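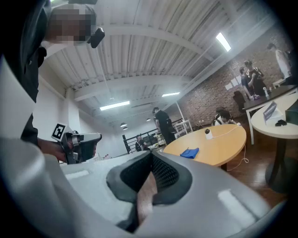 Die meisten Rückfragen nach unserem Juni-Kurs drehten sich um die Belichtung von Kleidung. Auf Hochzeiten und Firmenfeiern steht fast immer sehr Helles direkt neben sehr Dunklem, und die Belichtungsautomatik sucht sich dann einen Mittelwert, mit dem am Ende keiner zufrieden ist. Ein weißes Hemd unter einer schwarzen Weste, wie auf dem Foto am linken Rand, ist dafür der klassische Fall. Misst man auf die Weste, verliert das Hemd die Knopfleiste und die Falten am Ärmel. Misst man auf das Hemd, läuft die Weste zu und das Gesicht wird eine Blende zu dunkel.

Wir arbeiten in solchen Situationen seit Jahren nach demselben Ablauf. Zuerst wird die Überbelichtungswarnung eingeschaltet, und zwar an beiden Kameras, auch am Ersatzgehäuse. Dann machen wir beim Ankleiden des Bräutigams ein Probebild am Fenster und korrigieren so lange nach unten, bis im Hemd nichts mehr blinkt. Meist sind das zwei Drittel Blende. Diese Einstellung bleibt manuell stehen, solange sich das Licht nicht ändert. Wer mit Zeitautomatik fotografiert, kann dasselbe über die Belichtungskorrektur erreichen, muss aber bei jedem Wechsel des Hintergrunds nachregeln.

Die Schatten holen wir später in der Entwicklung zurück. Das geht nur mit Rohdaten und hat Grenzen. Bis ISO 800 lassen sich schwarze Stoffe ohne störendes Rauschen aufhellen, darüber wird es in den Flächen fleckig, besonders bei Samt und Wolle. Satin verhält sich anders, weil er das Licht des Aufhellblitzes zurückwirft. Bei einem Smoking mit Satinrevers reicht oft schon eine halbe Stufe mehr Blitzleistung, um Kragen und Jacke voneinander zu trennen.

Cornel Radu hat im letzten Jahr angefangen, seine Hochzeiten daraufhin durchzusehen. Von 2967 ausgelieferten Dateien musste er bei rund 50 das Hemd nachträglich retten, fast alle stammten vom Auszug aus der Kirche. Man kommt aus dem dunklen Raum in die Mittagssonne, die ersten Bilder sind noch mit der Innenbelichtung gemacht, und genau dann fliegt der Reis. Er stellt deshalb vor dem Schlusslied ein zweites Gehäuse fertig für draußen ein und hängt es sich um. Das kostet ein paar Sekunden in einem Moment, in dem ohnehin nur gesungen wird.

Noch ein Punkt zum Weißabgleich. Moderne weiße Hemden enthalten optische Aufheller und wirken im Schatten bläulich, ältere Brautkleider aus Seide dagegen cremefarben. Wer die Pipette auf das Hemd setzt, bekommt ein gelbes Kleid und zu warme Haut. Eine Graukarte im ersten Bild jeder neuen Lichtsituation ist hier zuverlässiger. Die günstige Pappkarte genügt, sie sollte nur nicht verknickt im Rucksack liegen. Im Saal mit farbigem LED-Licht hilft auch die Karte wenig, dort stellen wir fest auf Blitz und nehmen die Farbe im Hintergrund in Kauf.

Für Gruppenbilder gilt eine eigene Regel: helle Kleidung möglichst nicht an den Rand der Blitzausleuchtung, dunkle nicht direkt vor eine dunkle Hecke. Pin-yu Chiang stellt die Trauzeugen gern abwechselnd auf, hell und dunkel gemischt. Das sieht im Druck ruhiger aus als eine geschlossene dunkle Reihe. Beim Albumdruck kommt hinzu, dass matte Papiere die Tiefen stärker schlucken. Wir schicken für Seiten mit viel Schwarz immer einen Probestreifen an Mevari und hellen erst danach endgültig auf.

Der Übungsnachmittag zu diesem Thema findet am Samstag, 17. Juli 2021, im Studio Kwan statt. Beginn ist um 14 Uhr, es gibt 20 Plätze. Bitte bringt eine Kamera mit manuellem Modus, eine leere Speicherkarte und ein weißes sowie ein schwarzes Kleidungsstück mit. Tsz-kin Leung baut zwei Lichtsituationen auf, eine am Fenster und eine mit Blitz. Aufsteckblitze können ausgeliehen werden, Akkus dafür bitte selbst mitbringen. Anmeldungen nimmt I-hsuan Mok per E-Mail entgegen. Wer im Juli nicht kann, schreibt das gleich dazu, im Oktober wird der Termin wiederholt.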